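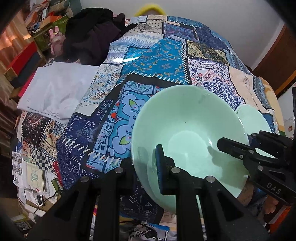 Nonelum Updates Labeling and Patch-Test Guidance for Retinoid Night Creams

30/08/2019

Skin care manufacturer Nonelum has revised the labeling on its line of retinoid night creams, following an internal review of customer reports on irritation during the first weeks of use. The new labels apply to all tubes leaving the company's filling plant from now on. The formulas themselves have not changed.

The review covered 3893 reports received through the company's product support line. Most concerned dryness, flaking or a stinging sensation on the cheeks and around the mouth. According to Rhydian Pugh, head of product safety at Nonelum, the largest group of complaints came from people who had applied the cream every night from the first day.

"The old leaflet said to start slowly, but it did not say what slowly meant," Pugh said. "People read it and made up their own schedule."

The revised leaflet replaces that wording with a fixed introduction schedule. Users are told to apply the cream two nights a week for the first two weeks, then every other night until week 6. Nightly use is suggested only after that point, and only if the skin shows no persistent redness or peeling. The amount per application is now given as one pea-sized portion for the full face, applied to dry skin. The corners of the nose and mouth and the area directly below the eyes are listed as zones to avoid.

Patch testing has also been rewritten. The earlier version asked for a single application behind the ear and a check the next morning. The new version calls for a small amount on the inner forearm on three consecutive evenings, with a check each morning. Anyone who sees swelling or blistering is told to stop and speak with a doctor or pharmacist.

Retinoids are derivatives of vitamin A. They are used in cosmetic products to reduce the look of fine lines and uneven tone, and they increase the rate at which surface cells are shed. Temporary dryness is common early on. The skin may also become more sensitive to sunlight, and the new label moves the sunscreen notice from the back of the carton to the front. It recommends a broad-spectrum product with an SPF of 30 or higher, reapplied during extended time outdoors.

The notice on pregnancy has been moved as well and now sits directly below the product name. Nonelum advises against using the creams during pregnancy or while trying to conceive. Customers who are breastfeeding are asked to consult their doctor first.

Adelino Henriques, a cosmetic chemist with the testing laboratory Kariuki, reviewed the leaflet text before it went to print. He said the lab had asked for two changes to the draft, both concerning products used on the same evening. The final text states that exfoliating acids and scrubs should not be used on retinoid nights. A plain moisturizer may be applied before or after the cream - applying it first tends to lessen irritation in people with dry skin.

Storage directions are more specific too. Retinol degrades with exposure to light and air, and the cream should be kept capped, away from windows and radiators. The carton now carries a space for writing in the date of opening.

Nonelum began the review in May. A trial print run of 4000 cartons was sent to the retail chain Boken and carries the same text as the final version, apart from a smaller typeface on the side panel. Those cartons will stay on sale.

Customers who have an older tube do not need to return it. The full leaflet can be requested from the product support line or picked up at Boken pharmacy counters. A matching revision for the company's eye serum, sold under the Mindance name, is in preparation, and no release date has been set.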